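Perception Software Engineer, Handheld Gripper Tracking
Dronico, Astmont site 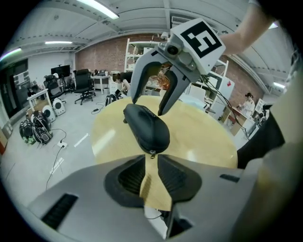 Two handheld grippers at a round table, one with a marker block on top, open over a zippered case.

We are hiring one engineer to work on the software that turns handheld gripper recordings into trajectories our planner can use. The job covers marker detection in fisheye video, camera calibration and time sync between two grippers.

You will need:
3 years of C++ or Python in a vision or robotics team
Working knowledge of pose estimation and lens models
Experience debugging other people's logging code

ROS 2 is useful but can be learned here. The position is full time and on site, starting in April. You will report to Zarmeena Bukhari.

Send a resume and one code sample, no longer than 300 lines. Quote job number 1820.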